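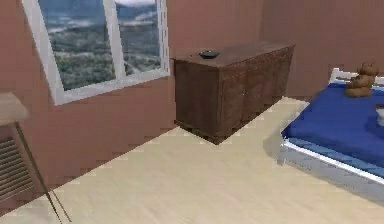 PUBLIC SAFETY / EMERGENCY ALERTS

Fenora Fire District Revises Wildfire Evacuation Zones and Alert Wording

FENORA, Calif. – The Fenora Fire District has replaced its evacuation map with a new one that divides the district into 30 numbered zones. The map takes effect in August. The former map used street names as boundaries, and several of those streets crossed two dispatch areas.

Alerts sent by phone, text and email will now begin with the zone number, followed by the action required and the recommended exit route. Messages will be limited to 222 characters so that they arrive as a single text on most carriers.

"Dispatchers and deputies will be reading from the same zone list," said Fire Marshal Neusa Araújo. "A resident who knows the zone number can act on the first line of the message."

More than 70 percent of addresses in the district are already registered for alerts. Residents who registered under the old map do not need to do so again – their zone will be assigned by street address. Renters and owners of second homes should confirm that the address on file is current.

A test message will go out to all zones at 5 p.m. on the day the map takes effect. No action is required.

Media contact: Birdie Whitlock, Public Information Officer, Fenora Fire District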